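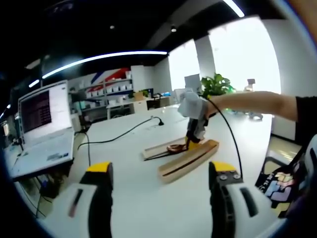
Notebook: bench layout and cure trials, Nov 4, 2021

Print this page | E-mail this page

Wutorar adhesive, second lot. Mixed 38 g, poured into three molds. Pot life shorter than the March lot. Magdolna logged the surface as tacky at 2 h and firm at 8 h. Lap joints go to Hina for the shear test. Do not sand before she has them.
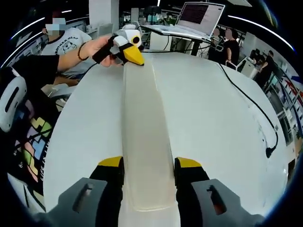

Ridge, seen toward the narrow end.

Humidity in the back room drifted again overnight. The Dinen logger and the wall gauge disagree by 3 points. Using the logger until Amnuay recalibrates. Two coupons from batch 2 show pinholes along one face; probably stirred too fast. Repeat with slow stir and a longer rest before the pour.

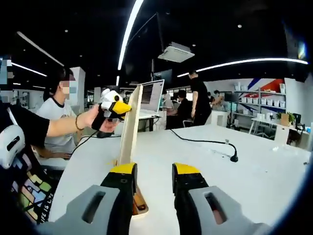
Upright board on its base, large white table.

Alotport hardener: the label gives the ratio by weight, our old sheet has it by volume. Old sheet struck out, V. Tóth to reissue. Check whether batch 1 was mixed from it.
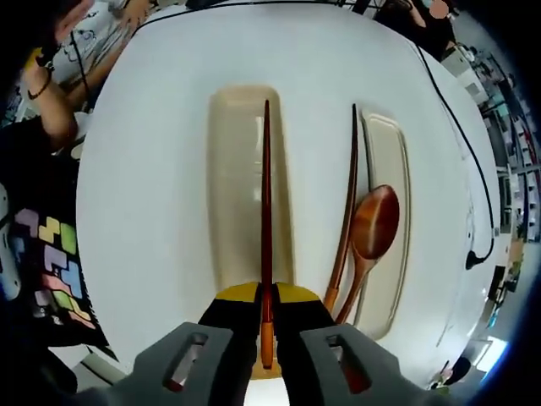
Cream trays, red chopstick.

Open: peel test on glass, fresh release wax, answer from Domenica on the oven slot. Batch 3 stays covered until then.

E-mail this page | Print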